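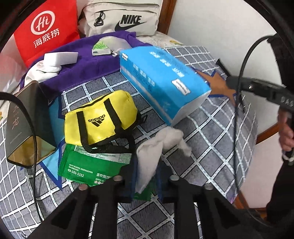 Kolev

November, 4:10 p.m. Bed clutter set, hand-held gripper. Stopped early, see below.

Fault: the width reading sticks. Fingers are open, the log says closed. Noticed it at episode 21, when I played a few back before going on. The width trace goes flat partway through and stays flat to the end, while the video has the fingers opening as they should. Went back through the earlier ones and found 4 more with the same flat stretch. All of them are white cloth episodes. Nothing like it with the tissue box or the yellow bag.

First guess was the cable, which has been the trouble before on the Skamholm units. Wiggled it at both ends with the fingers held still and got no jump in the reading. Swapped it anyway. Fault came back on the third try with the cloth.

Second guess, and I think the right one: the cloth gets down between the fingers and rides up over the foam pads when it bunches. Pulling it free by hand, I could feel one finger lag the other. The encoder is only on the left side, so if the left linkage hangs up the log has no way to know. Raw count sat at 1,031 through the whole bad stretch of the last episode. Closed with nothing in the fingers it reads 213, so it isn't a true closed value either - the converter clips anything out of order to zero width. That hid the fault from us. Should be an error, not a zero.

Done so far:
Bad episodes moved to the reject folder, not deleted.
Clipping turned off in the Dillamside converter. It now stops and prints the raw count.
Finger screws checked, none loose.

Not done: linkage not opened up. Need the small driver, which is at the other bench. Please don't record any cloth with this gripper until that's finished. Hard items are fine.

Also worth running the old Brutolia batch through the new converter. Nearly all of that was towels and shirts, same converter, and we never looked at the raw counts.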